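4. Setting up the Muna label printer at a packing bench

Read this section through once before you start. It covers the bench-top model only. For the wall-mounted model, see section 5.

4.1 Placing the printer

1. Choose a level spot at least 7 inches from the back edge of the bench. The cover opens toward the rear.
2. Remove both strips of orange tape and the foam block under the print head.
3. Plug the power cord into the printer first, then into the wall outlet.
4. Press and hold the green button until the light stops blinking.

Caution: Do not run the printer with the foam block in place. The print head can overheat.

4.2 Loading labels

1. Open the cover and pull the roll holders apart.
2. Set the roll between them with the labels facing up. A full Britby roll holds 400 labels.
3. Feed the end of the roll under the bar until it sticks out past the cutter.
4. Close the cover and press it down on both sides - it clicks twice.
5. Press the feed button once. One blank label should come out.

Note: If two or more labels come out, the gap sensor needs to be set again. Hold the feed button for 7 seconds and let go.

4.3 Connecting to the stock list

1. On the bench computer, open Lobo and select Devices.
2. Select Add, then type the four digits printed on the underside of the printer.
3. Choose the site. Benches at the Vindaldale site use port 1041. All others use port 679.
4. Select Print Test. Check that the bar code has a clear margin on all sides.

Caution: Do not give two printers the same bench name. Labels will go to whichever one answers first. 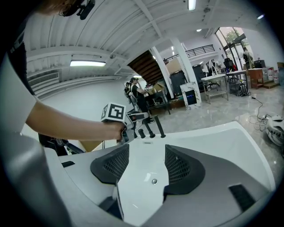
If the test label comes out faint, raise the darkness setting one step and print again. Stop at step 7, even if the print is still light, and clean the head as shown in section 6. Labels that have been stored in a cold room should sit at the bench overnight before they are loaded.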